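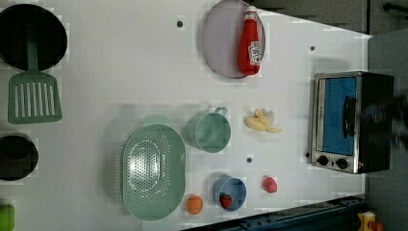
Dropping an overhead camera: what 40 demos got us

gravelpit
Posts: 9

Okay so I promised back in November I'd write this up and then didn't, sorry! Short version: we took the Sernano base policy (pretrained on 2000 demos, all other people's kitchens) and fine-tuned it on our own table with 40 teleop demos. One task family, "put X in Y", toy kitchen stuff. Then we did it again with the same 40 demos but threw away the overhead stream during training, so that policy only gets the wrist camera and the side camera.

I fully expected the second one to fall on its face. It lost 2 trials compared to the full setup, over the whole eval sheet. That's it. I reran the sheet from scratch thinking I'd loaded the wrong checkpoint (I hadn't, I checked the hash like a paranoid person).

Same start layouts for both policies, and we reset the table to a reference shot between trials.

mulberry_ln
Posts: 2000

Nice, but I'm not buying it yet. How much did you move things between demos? If the bowl always lives in the same corner you don't need an overhead view, you need a good memory. We got fooled by exactly this on the Arkel arm and I had to go back and tell everybody.

gravelpit

Fair! We shuffle the loose stuff. The toaster oven stays on its side of the table, it's a pain to move. Everything else goes wherever. I'll dig up another view. 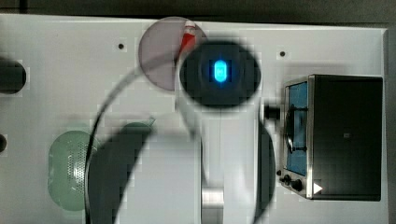
Photo: Iker Benítez / Prokden bench

You can see why I went after the overhead stream in the first place. The gripper housing sits right over the middle of the table there, and that's prime real estate when you're trying to localize a small object. My hunch is the policy was already leaning on the other cameras whenever the arm was out over the table.

tofu_actuator

I'd believe the occlusion story. What I don't believe is "lost 2 trials" as a result. With a sheet that size you could get that from a loose finger screw. Run more seeds before anybody quotes this.

mulberry_ln

+1 to seeds. Also the oven is a giant black landmark. A side camera with a landmark that never moves is basically a calibrated camera. Move the oven and see what happens to your wrist + side policy, I bet it drops a lot more than the full one does.

gravelpit

Ugh, that's a good point and I hate it. From the side it looks like this:

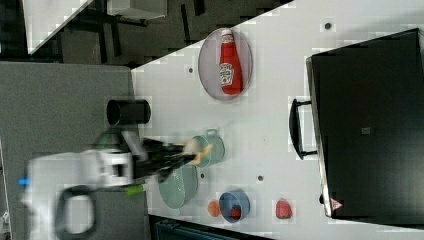

Side view, gripper out over the mint pot, oven on the right.

So yeah, the oven takes up a big chunk of that view. I'll do a set with it shifted and a set with the side camera masked out too, wrist only.

norddal_fan

Lurker here. The Norðdahl folks mask cameras at random during fine-tuning instead of dropping one for good. We copied that and it was a lot less fragile when a cable came loose. Wouldn't that answer both complaints?

tofu_actuator

Different question though. Random masking tells you the policy can cope. It doesn't tell you which view was doing the work.

gravelpit

Agree with tofu on that one, but I'd like to try both since the masking is one line in our config. For wrist only I'm more worried about the approach than the placing. Up close the wrist stream has a lot going for it, target and grasp in the same view. 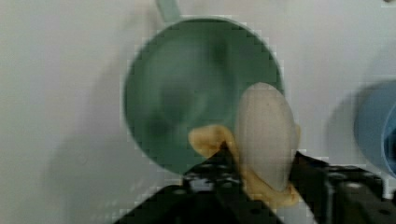
The trouble is the bit before that, when the arm is parked off to one side and the wrist camera might not have the target in view at all. I don't know how a policy with no history is supposed to find anything from there. Ours gets a single timestep. We could feed it 9 past ones, but then I've changed two things at once and mulberry_ln will yell at me.

mulberry_ln

I will absolutely yell at you. Do the single timestep run first, post the numbers even if they're ugly, then add history. And move the oven!!

gravelpit

Moving the oven. More seeds are queued for tonight, and I'll put the eval sheet in this thread once the wrist-only set finishes.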